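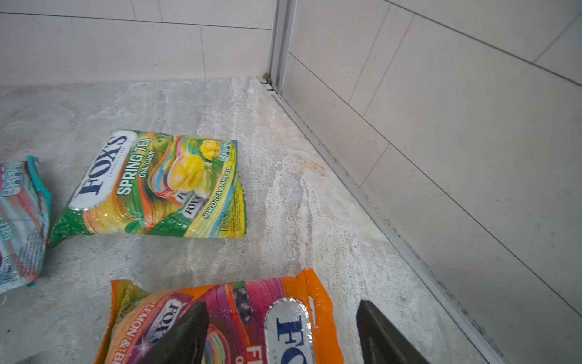

Seal leak checks, flow-wrap bags — September, started 9:40

Purpose: find out why the pillow bags off the Clevel wrapper pass the squeeze test at the line and then show up soft in the store room. Tania Gazi asked for numbers before we touch the jaw temperature again. Last month's change was made by feel and the log has no entry for it.

Stock: candy bags from the shelf for comparison, our own blanks in the Zamden film, and a short roll of the older Wijesinghe film that was still in the cabinet. Both of ours are printed outer web, clear inner sealing layer. Lot labels are on the cores, copied to the bench sheet.

Method

Bag submerged in the chamber, lid on, vacuum pulled slowly, hold, watch for a steady stream of bubbles from one point. Single bubbles clinging to the crimp teeth are trapped air and do not count. Run a thumb along both crimps under water before closing the lid, otherwise the first half minute is useless. Mark any leak with the grease pencil while the bag is still wet, then dry it and cut the end off for the dye.

Dye check: a few drops inside the cut bag, crimp down, stand on a paper towel. Read at five minutes. Longer than that and the dye creeps along the cut edge and everything looks like a leak.

Results, morning

Zamden film, end crimps: clean. No streams at the hold.

Zamden film, fin seal: 2 leakers, both at the point where the fin folds over and goes into the end crimp. Dye comes through at the step between two layers and four. Nothing anywhere else along the fin.

Wijesinghe film: same spot, slower. Bubbles only started near the bottom of the pull. It is the thicker of the two films and I expected it to be worse at the step. Need to think about that.

Shelf bags: not cut yet. Leave them until the jaw question is settled, I want to look at the crimp pattern under the loupe first and compare pitch.

Jaws

Counter on the wrapper read 2,230 cycles after the last jaw cleaning. There is a brown deposit in the serrations on the drive side, heaviest in the middle, right where the fin passes. Picked some out with a brass brush. Did not use the steel pick, the last person who did left a scratch that prints on every bag.

Carbon paper impression before cleaning: faint band in the center. After cleaning: even across the width. So the contact was poor before any temperature question comes into it. Kept both sheets, stapled inside the back cover.

Jaw temperature, handheld probe against the Zivo controller display: probe reads lower at both ends, closer in the middle. The probe tip is worn, so treat this as a direction only. Dwell left as found.

Afternoon, 2:15

Reran the Zamden blanks with clean jaws, same settings. No streams. Dye check also clean at the step. One bag wrinkled at the infeed and was set aside, film tracking and a separate problem.

Not convinced yet. The deposit will come back, and we do not know how quickly the seal goes off as it builds. The cleaning interval on the sheet by the machine was copied from the old wrapper, which ran slower and with a flat jaw.

To do

Pull bags at intervals from the next long run and test each set the same day.

New tip for the probe.

Ask Tania whether the soft bags in the store room were all from the end of a run — the case codes should show it.

Drain the chamber and wipe the gasket before leaving. Left side of the gasket is starting to take a set.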